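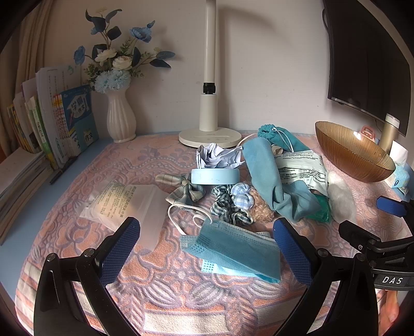
Patterned cloth with raised floral and paisley motifs, laid on a table.

Section 3: Washing and Drying Table Linen
Isholm HW 779 front loader. Revised 4/30/20.

The Linen program suits cotton and blended tablecloths, runners and napkins. Cloths with raised or embroidered patterns should go on the Delicate program, whatever the fibre.

Before the first wash
1. Read the care label. If it shows a crossed-out tub, do not machine wash.
2. Shake the cloth outside to get rid of crumbs. Crumbs left in the folds collect in the pump filter.
3. Test for colour run by pressing a damp white cloth on an inside hem for 2 minutes. If any dye comes off, wash the item alone in cold water.
4. Scrape off candle wax with a blunt knife. Do not put waxed fabric in the drum.

Running the program
1. Turn the cloth inside out or fold it with the pattern inward, then place it in a mesh bag.
2. Fill the drum to no more than half.
3. Pour liquid detergent into drawer compartment 2. Powder can lodge in raised stitching.
4. Turn the dial to Delicate or Linen and press Start.
5. When the door light goes out, remove the cloth straight away.

Note: The default spin is lower on Delicate. To change it, hold Spin for 3 seconds and use the arrow keys.

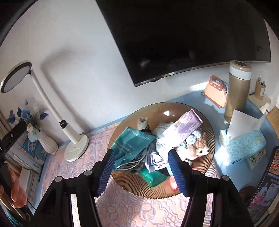 Caution: Never use chlorine bleach on coloured cloths. Never wash fabric that has been treated with petrol, turps or dry-cleaning fluid, even if it has been aired.

Drying and ironing
1. Pull the edges square while the cloth is damp.
2. Dry it over two lines in the shade, or flat on an airer. Do not peg through openwork edging.
3. Iron on the reverse over a folded towel, medium heat, no steam on metallic thread.

Stains
Tea and red wine: soak in cold water with oxygen soaker, then wash as normal. Curry and turmeric: repeat the soak and dry in full sun. Gravy: rinse from the back of the fabric before soaking.

If error code E3 shows during a linen load, the load is out of balance. Press Pause, wait for the door to unlock, loosen the cloth by hand and restart. If the code comes back, see Section 7.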